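Drivon Hand Gripper Set: A Month of Picking Things Up

I've been using the Drivon two-piece gripper set since the box landed on my porch in Brekovville, and I like it a lot more than I thought I would! If you haven't come across one before, it's a hand-held version of the fingers you'd find on a robot arm. You do a chore with it, the camera on the tool records the whole thing, and the recording goes toward teaching a robot the same chore.

Setup took me 18 minutes, most of it spent pairing the second unit (the booklet skips a step, so hold both buttons until the light stops blinking). The squeeze is light and even. I have small hands and still got through 43 recordings in one afternoon before my thumb started to complain.

The fingers are where this set really wins me over. They open wide, and the soft-looking blue pads hold on to thin, slippery stuff that my old Byun pair kept dropping. Wrappers, folded cartons, a sock, a teaspoon, all fine. Trash sorting and tidying have turned into my favorite jobs to record, because every piece is a different shape and you find out fast what the pads can do.

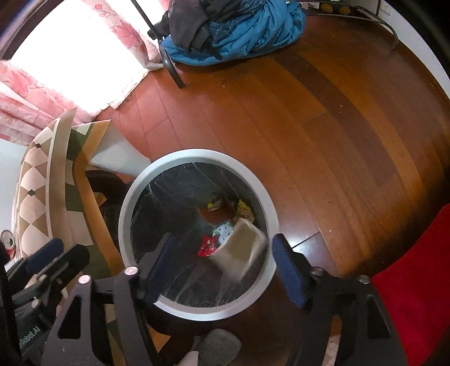
Marked down a star by me for the battery, writes Dernemine in the comments, who gets two hours out of a charge and wishes the pack could be swapped without a screwdriver. The grip itself is great, the same comment goes on, and the pads have held up well since May.

Fair point on the battery. Mine does a little better, but I take breaks, and yes, the screws are tiny. I'd also like a longer wrist strap and a case that fits both units with the pads on (the one in the box only closes if you pull them off, grrr).

Spare pads come in packs of 8 for 20 dollars. I haven't needed any yet, though the left one on my first unit is getting a bit shiny at the tip. The upload software is plain and quick, and it lets you throw out a bad take right away, so you aren't digging through a folder at night.

Would I buy the set again? Yes, and I'd get the second unit from the start, since two-handed jobs are much more fun. Next up for me is folding towels.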